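Storing a Hardware Wallet and Seed Phrase at Home: Workshop and Household Tips

By Satish Bhatt
Updated 3/7/25

Most losses of self-held cryptocurrency in a household have nothing to do with cryptography. A device goes through the laundry, a recovery sheet is recycled with old bills, or a PIN is remembered by one person who is no longer available. The tips below cover the physical side: where to keep the parts, what to write them on, and how to check them.

They assume a hardware wallet with a recovery phrase of 12 or 24 words. Multisignature setups are covered on a separate page.

Know which item is which

A hardware wallet holds the private keys and signs transactions. The recovery phrase can recreate those keys on a new device. If the device breaks and the phrase survives, the funds can be recovered. If the phrase is lost and the device then fails, they cannot.

The phrase therefore gets the better hiding place and the tougher material. The device is protected by its PIN and can be replaced for the price of a new one. Anyone who reads the phrase can move the funds without the device and without the PIN.

An optional passphrase, sometimes called the 25th word, is a third item. It is not stored on the recovery sheet and must not be kept next to it. A wallet opened with the wrong passphrase shows no error. It opens as a different, usually empty, wallet.

Writing the phrase down

Use pencil or a pigment ink pen. Ordinary gel ink runs when damp, and thermal paper fades in a warm drawer. Print in capitals, number every word, and leave a blank line between rows.

The standard English list has 2,048 words, and no two of them share the same first four letters. Four letters per word are enough for recovery, although full words are easier to check.

Do not photograph the sheet. Phones copy pictures to cloud storage by default, and the copy remains after the original is deleted from the handset. Do not type the phrase into a notes app, a password-protected spreadsheet, or a printer queue. Office printers in particular may keep jobs on an internal drive.

Stamping a metal plate

Paper is adequate for the first week. For longer storage, stamp the phrase into stainless steel. A house fire can exceed the melting point of aluminum, so aluminum plates and dog tags are a poor choice.

You will need a steel plate 2 mm thick, a set of letter punches, a small sledge or heavy hammer, masking tape, and a solid backing. A concrete floor works. A kitchen counter does not, and the rebound on a hollow worktop gives faint, doubled letters.

Lay a strip of tape as a baseline. Seat the punch square to the plate and strike once, hard. Repeated light taps shift the punch. Practice the letters E, F and B on scrap first, as a partial strike on any of them can read as another letter. Deburr the edges with a fine file, wipe off the filings, and check the plate against the paper sheet in both directions.

Burn the paper afterward or keep it at a second address. A strip-cut shredder is not sufficient.

Everyday storage for the device and cables

The device itself can be kept with its accessories in an ordinary lidded box. Add the USB cable that came with it, a spare, and the printed setup card. Keep the metal plate out of this box. The box is for convenience and will be opened often.
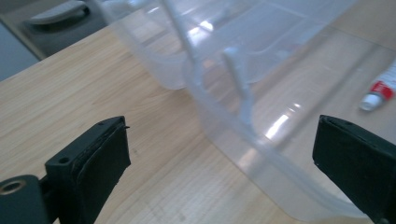
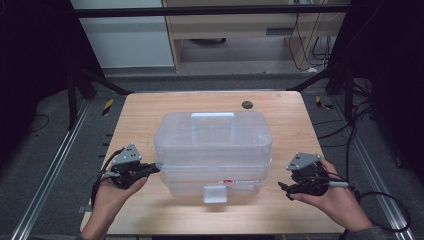 Translucent plastic storage box on a light wooden tabletop.

Choose a dry interior closet over a garage or attic. Small lithium cells in battery-powered wallets age quickly in summer attic heat. A wallet with no internal battery is less fussy, but condensation on the USB contacts will still corrode them. One fresh silica gel packet is enough for a small box. Replace it each April, when the rest of the setup is checked.

Label the outside with something dull and accurate, such as "cables". Manufacturer stickers belong in the trash. So does the retail packaging, which otherwise sits in the recycling at the curb and tells the street what was bought.

Fire safes and what they do not do

A fire rating on a consumer safe usually refers to paper. The interior is allowed to reach a temperature that paper survives and electronics do not. Look for a separate media rating if the device is to go inside.

Many fire safes also hold moisture in their insulation. A recovery sheet left in one for a year can come out limp. Put paper in a zip bag with desiccant, and air the safe now and then. Steel plates need no such care.

Bolt the safe down. A 20 lb safe that is not anchored is a carrying case.

Splitting the phrase

Cutting a 24-word phrase into two halves and hiding them separately is a common suggestion and a weak one. Loss of either half means loss of the funds, and a finder of one half has a much smaller problem left to solve. Two complete copies in two controlled locations are simpler. Where a split is needed, use a wallet that supports Shamir backup and follow its own procedure — homemade schemes are rarely recoverable by anyone but their author.

Annual check

Set aside 20 minutes once a year. Draw the blinds and put phones in another room.

1. Power up the device and enter the PIN from memory.
2. Install firmware updates only from the manufacturer's own application. Have the recovery phrase within reach before starting, as some updates wipe the device.
3. Run the recovery check if the device has one. Words are entered on the device itself, never on a computer keyboard.
4. Generate a receive address and compare it with the one on the computer screen, all characters.
5. Inspect the cable ends and the plate.
6. Put the two locations back as they were.

If step 3 fails, stop. Do not reset the device. While it still unlocks, create a new wallet on a second device, verify that backup, and transfer the funds to it. Send a small test amount first.

Instructions for someone else

Leave a one-page letter with the will or other estate papers. It should name the type of device, state that a metal backup exists, and say who knows where it is. It should not contain the phrase. A will can become a public record after probate.

Dinesh Bhatia, who edits the estate pages on this site, adds one point: write the letter for a reader who has never used a wallet, and have such a reader try it with a small balance. The first draft of my own letter left out the passphrase entirely. The test reader restored an empty wallet and assumed the coins were gone.

Reader question: is a bank box suitable?

For the second copy, yes. Check who else is on the signature card and whether access is frozen on the death of the holder. Contents are not normally covered by deposit insurance. Use an opaque, tamper-evident bag, write the bag number down at home, and compare it at each visit.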